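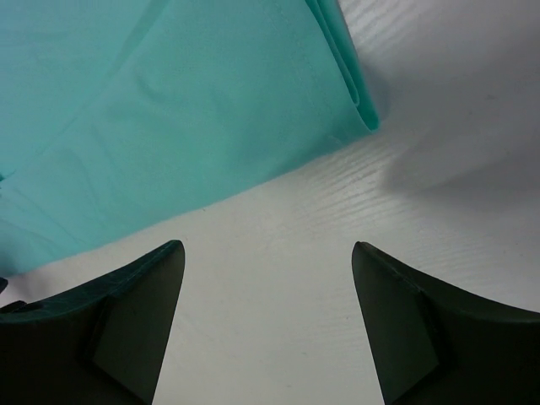 Wrist camera view, teal cloth, fingers open.

I have spent most of the winter trying to get a robot to fold a piece of cloth, a job I can do myself while thinking about lunch. The February numbers are in, one of them is good, and I'm going to write about the good one before I find out what is wrong with it.

Some background for those who skipped the last few posts, which according to my site stats is everyone. The arm learns from demonstrations. I drive it by hand through the task, it records what the cameras saw and what the joints did, and then a network is trained to produce the second from the first. This is called imitation learning, and what it imitates most faithfully is my hesitation. If I pause before closing the gripper to wonder whether I left the stove on, the policy will pause there too, forever, with no stove.

The data set stands at 405 demonstrations. They all go the same way on paper: approach the cloth, find an edge, pinch it, lift, carry it over, let go. The pinch is where everything dies. A cloth lying on a tabletop is a very thin target, and a finger that comes in a hair too high closes on air, while one that comes in a hair too low pushes against the table until the safety limit trips and the arm goes limp in what I can only read as protest.

For a long time I treated this as a precision problem. I recalibrated. I recalibrated again with a better calibration target. I read the whole of the Plirkside workshop writeup on hand-eye calibration, including the appendix, and my error got smaller and my success rate did not move at all. It was a nice appendix, though.

What finally helped was changing which edge the robot goes for. Look at the cloth in the wrist view and you'll see two sorts of boundary. The lower one is a fairly straight diagonal where the fabric simply stops and the tabletop starts. Up toward the right there's a fold, where the material doubles back and makes a rounded lip with a bit of height to it. To a person these are both "the edge." To a pair of pointed fingers they are different animals. The flat one offers the thickness of the cloth and nothing more. The lip stands up a little and gives the fingers something to close around.

My demonstrations were a mess on this point. I went back through them one evening and found that I had grabbed whichever edge was closer to the gripper, which is a perfectly sensible thing for a person to do and a terrible thing to teach. The network saw nearly identical views followed by different motions, and it did what networks do with disagreement. It split the difference. There was a whole family of failures where the arm would sail with great confidence to a spot between the two edges and pinch the middle of the cloth, like somebody trying to sit on two chairs.

So I labeled them. Each demonstration got a single tag, fold or flat, depending on what I had grabbed. 190 were fold grabs and the rest were flat. Then I trained 2 policies. The first got all the data with no tags, same as before. The second got all the data plus the tag as an extra input, and at run time I always set the tag to "fold."

That is the whole method. I'm aware that it's one bit. I had a much grander version sketched out, with a learned grasp-quality map and a name and everything (it was going to be called Nitska, and I had got as far as thinking about a logo). The one-bit version was supposed to be the sad baseline that Nitska would humiliate. Nitska currently performs worse than the baseline and takes far longer to train. The logo is on hold.

With the tag on, the pinch succeeds far more often, and the two-chairs failure has gone away in every run I've watched so far. The part I didn't expect is that throwing out the flat grabs and training on fold grabs alone did worse than keeping everything with tags. My guess is that the flat demonstrations still teach the arm how to come down toward a table and what to do with a cloth after it has one, and the tag just tells it which habit to use at the moment of choosing. I call it a guess since I haven't tested it. A proper test would hold the number of demonstrations fixed, and I would have to go and collect more fold grabs to do that, and my wrist hurts.

Things that still go wrong, in no special order:

Sometimes there isn't a fold. The policy, told to find one, will pick a wrinkle and go after it. A soft crease in the fabric can look a lot like a lip in a small camera image, particularly where the light comes across it unevenly. It pinches the wrinkle, often gets a bit of cloth, and lifts the thing from the middle like a magician's handkerchief.

Shadows. My lighting comes mostly from overhead, and a gray shadow on a white tabletop has soft edges that the network finds much more interesting than I do. I tried color jitter in training, which helped with the cloth and did very little for the shadows.

Letting go. I have 4 separate notes to myself about letting go and none of them agree.

The question I keep getting by email is whether the tag could be chosen automatically. Probably. A small classifier that looks at the first view and says fold, flat or neither would cover most of it, and "neither" could trigger a little poke at the cloth to make a fold where there wasn't one. The Timdale code I borrowed for the data loader already has a slot for a per-episode label, so the plumbing is there. I started on it at eleven at night, which is when I start on everything, and by one in the morning I had a classifier that said "fold" to every image, including one of my kitchen floor.

More when it can tell the floor from the cloth. I've put the tag files in the usual folder with the training configs, and if you spot one I labeled wrong, please write to me. I did the last batch while watching television.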